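Lining a small bin so the bag stays put

A bag that slips down inside the bin is usually the wrong size or has trapped air under it. Both faults are easy to correct.

Measure around the rim with a tape. For a rim of 75 cm, a bag with an opening of 79 cm leaves enough slack to fold over without stretching. Thin film tears at the fold if pulled tight.

Open the bag fully before it goes in. Push the base down with a closed fist, work the air out along the sides, then turn the edge over the rim. Leave a generous overhang – a short cuff pulls in as soon as weight is added.
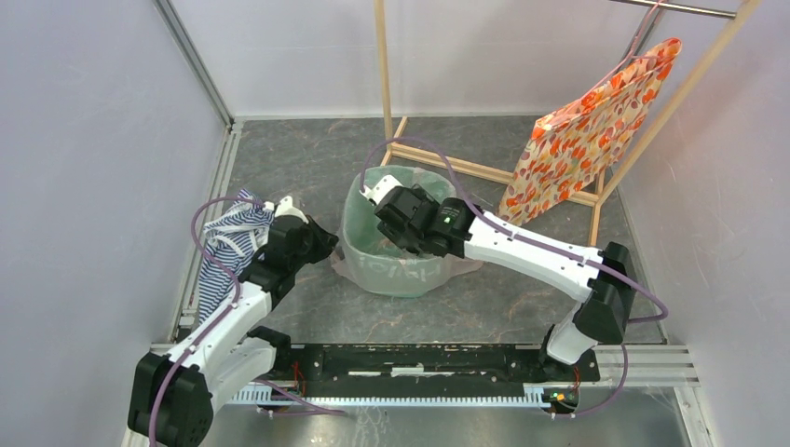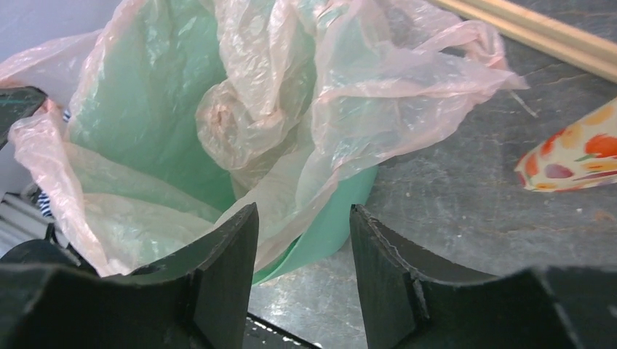

Pale green bin with a pinkish liner, the film draped over the rim.

If the film bunches in the center, lift it, shake it out and seat it again. Trim long overhang only after the bag is seated.

Keep the bin clear of drying racks. Loose film catches on dowels, and cloth hanging low ends up in the trash. Sort clothes off the floor first.

Spare bags can be stored flat under the liner. Jasper Van Acker keeps up to 39 there, which is too many for a bin this size – the base lifts and the bag no longer sits square.

Wash the bin itself in February and again in late summer.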